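From: Veronika Zürcher
To: teleop-users list
Date: Jan 26, 2024
Subject: Re: harness routing by remote control, where to start the grasp

Wendell Nguyen-Tran wrote:
> We are getting set up to teach a two-arm cell to pick up a wire
> harness and lay it on a form board. The operator drives both arms
> with the leader handles and we record everything. Our first try was
> a mess. People grab the harness anywhere, the connectors swing
> around, and no two recordings look alike. The trained policy mostly
> hovers and then pinches the table.
>
> Questions for anyone who has done this with cable:
> - do you fix the starting layout or let it vary?
> - do you tell the operator where to grasp?
> - do you keep the recordings where the operator fumbled?
>
> Keith Quinlan says you did something close to this at Kolham.
>
> Wendell

Hi Wendell,

Yes, we did, and we are still doing it. Ours is a twisted pair harness with four connectors, two white and two black. The job is to lift it, untangle it if needed, and set it down on the board with each connector near its pocket. We do not plug anything in yet. Lorenz Frei wants to add that in March, and I think that is early.

I'll take your questions in order and add one you didn't ask. The picture under the first item is the view from the right wrist with the fingers still apart. The operators have this view on the screen next to the overhead one, and it is the one they look at most once they are close.

1. Starting layout. Let it vary, but within limits. We used to lay the harness out straight for every recording, and the policy learned that one layout and nothing else. Now the person resetting the cell drops it loosely on the table, spreads it with one hand, and leaves it. The branches can curl and loop as they like. The one rule is that the sleeves must be visible from overhead. If a sleeve is buried, spread it again. Don't let the operator who is about to drive do the reset. They set it up the way they like to pick it up, without noticing. 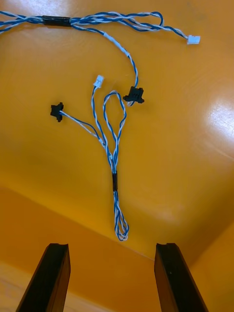 2. Where to grasp. Tell them. We grasp on the bundle close to a black sleeve, where the wires are held together and the branches can't slide past each other. A grasp out on a single pair brings up one connector and drags the rest behind it. The loop of wire at the end nearest the gripper is tempting, and new operators go for it every time. You can lift by it, but the harness hangs differently on each try and the second arm has to chase it. We wrote "sleeve first" on a strip of tape and stuck it to the leader handles. Ohemaa Ankrah did most of the early driving and her recordings were the ones that trained well, so we mostly copied what she did.

3. Fumbled recordings. Keep the ones where the operator missed, backed off, and got it on the next try without much delay. Those taught our policy to reopen the fingers when it came up empty. Throw out anything where a person reached in to help. Also throw out long pauses. We cut a recording if the arms sit still for more than 3 seconds, which mostly happens when somebody is thinking about the untangling. If you leave the pauses in, the policy learns to wait.

4. Glare. Our tabletop is orange and glossy, and the overhead light leaves a white patch on the right side. The blue wires stand out fine against the orange. The white ones get hard to see when they lie near the patch. We did not change the table. We shifted the drop area to the left and asked people to set the shutter by hand and leave it alone. If you are buying a table now, get a matte one.

On amounts: we have nearly 2000 recordings, but the early ones are of little use because of the straight layout. A policy trained on the later set was better than one trained on all of them. A new operator needs 35 practice runs before we save any of theirs. That sounds like a lot, but one run is short and the hands do settle down.

As for the handles, we started with the Gruber ones and went to the Cloltach pair because the grip opening matched our fingers better. Either will do. What matters more is that the handle opening maps straight onto the finger opening with no scaling. We had scaling on at first, and people squeezed too hard and too late.

Send me a few of your recordings if you can share them, good ones and bad ones both. I'd like to see what the fingers are doing in the last moment before they touch the table. If they are coming down closed or half closed, that would be an operator habit and easy to fix. If they come down open and still miss, check your wrist camera mount. Ours had worked itself loose and we lost a week to it.

Veronika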